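Category: Jobs & Training > Studio Assistants

We use cookies to remember your settings and count visits. Accept / Manage choices

Brilanari Paper Studio: bench assistants wanted, Stovton workshop

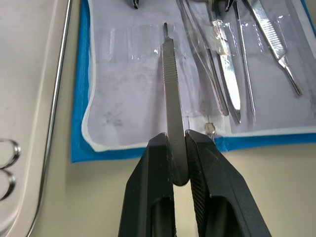

Scalpel handle, stainless steel.

Posted 08/05/2021

We cut paper. Maps, stencils, book covers, big layered window pieces for shops and libraries. Busy fall coming and we are short on hands. Looking for 2 part-time bench assistants to start as soon as we can get you in, running through January with a decent chance of more after that.

The work: cutting from printed templates, mostly scalpel, some scissors. Mounting. Packing finished sheets flat for shipping. Sweeping up, a lot of sweeping up. Main job on the go is the Mahama order, 277 panels for a hotel lobby, all cut by hand, so you will be doing the same leaf shape over and over for a good while. Please be OK with that.

Hours: 20 a week, split how you like between 8 and 6. Some evenings close to a deadline, paid extra, never compulsory. Pay is hourly and depends on experience, ask Yaa for the current rate before you apply if it matters (it should).

You need:
- steady hands, decent eyesight (glasses fine, half of us wear them)
- patience with repeat work
- to be able to stand or perch at a high bench for a couple hours
- legal right to work, over 18 becuase of the blades

Nice to have: bookbinding, model making, sign work, dressmaking patterns, anything where you measured first. No degree needed. No portfolio needed either but bring one if you've got it.

Training is paid. First 12 shifts are alongside Kenta Nagano, who runs the cutting bench. He'll go over blade changes, sharps disposal, cutting mats, how to hold a curve without turning your wrist. Lefties welcome, we have left-hand rulers.

Not a remote job, sorry, we get asked. Second floor, freight elevator, street parking only. The Isel bus stops at the corner.

To apply: one page about you, any format, plus two references and the hours you could do. Mark it BENCH and send to Yaa Odoi at the studio. No cover letter please. Short trial cut for everyone we invite in, paid, takes under an hour. Questions on access or adjustments go to Severyn Kovalchuk, same adress.

We read them as they come in and will close the listing once both spots are filled.

Get new listings by email. Sign up for the weekly newsletter. Unsubscribe any time.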